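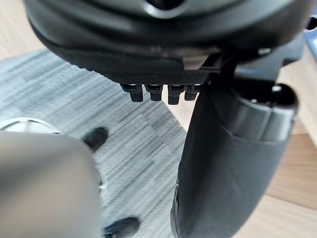
Close view of black moulded parts, with four small tabs in a row.

Stosard opens shared filing room at Osen

8 Feb 2020

Stosard has opened a shared filing room on the ground floor of its Osen business centre. It gives small firms a place to keep their paper records near their desks. The room has been fitted with the company's Wokadden cupboards and is open to all tenants from today.

Work on the room began in November, after tenants asked for somewhere to put paperwork that was filling up their own offices. Many of the firms at Osen have one or two staff and rent a single desk. They still have to keep invoices, leases and staff records on paper, and until now most of these have been kept in cardboard boxes in the corridor store.

The Wokadden is a low wooden cupboard with two hinged doors and a white worktop. The doors swing outwards, and tenants can lay box files flat on the raised shelf inside. The worktop is left free for sorting papers before they are put away.

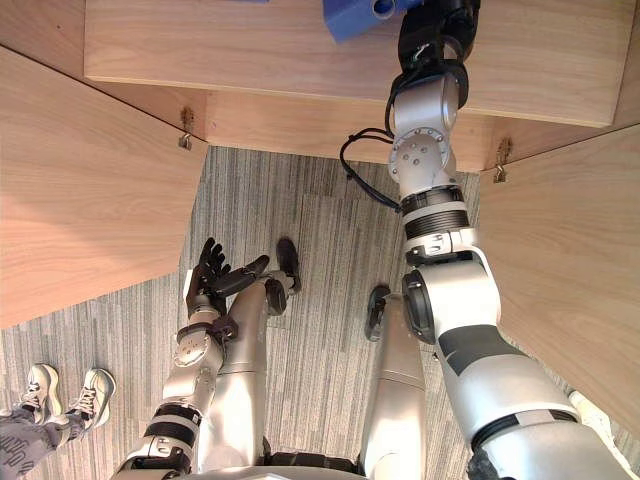 Stosard tried other layouts before settling on this one. Open shelving was cheaper, but tenants wanted their files behind doors. Tall cabinets would have held more in the same floor space, but they would have left no surface to work on. The carpet has been kept from the old meeting room, and the cupboards stand directly on it.

Abelardo Apaza, centre manager at Osen, said: "People here told us they were tired of moving boxes to get at their desks. They wanted a cupboard they could open, put a file in and close again. We have tried to give them that, and we have kept the price low enough for the one-person firms to use it."

The room can take almost 200 box files when full. Each tenant firm can store two files free of charge, and more space can be rented by the month. Blue box files are supplied at the front desk. Tenants may bring their own if they are of a similar size, but ring binders and loose folders are not accepted.

Files should be labelled with the name of the firm and the year. Anything left without a label will be taken to the front desk and kept there until it is claimed. Food, post and electrical items must not be put in the cupboards.

The corridor store will stay open while tenants move their papers across. Stosard is asking firms to go through their old boxes first and take out anything they no longer need to keep. Confidential paper can be handed in at the front desk for shredding.

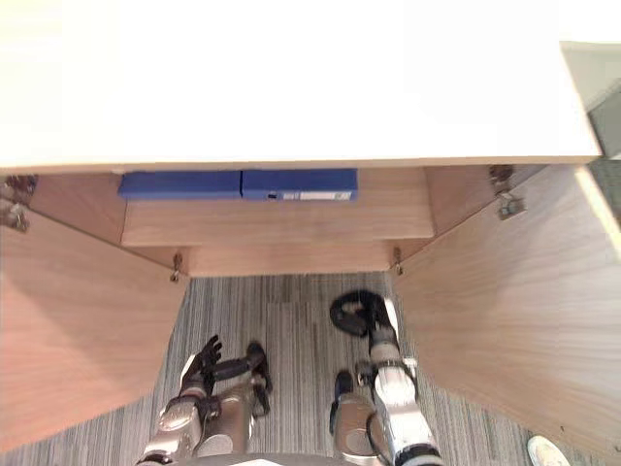

Blue box files laid end to end in a wooden cupboard at Osen, below the white worktop.

A second filing room is planned for Stosard's Marty centre, where 80 tenants have been asked how much paper they keep and how often they use it. The layout there will be decided once the replies are in.

Notes to editors

Stosard runs business centres for small and new firms. Wokadden is its own range of office cupboards.

Requests to visit the filing room at Osen should be made to Abelardo Apaza through the front desk.

Ends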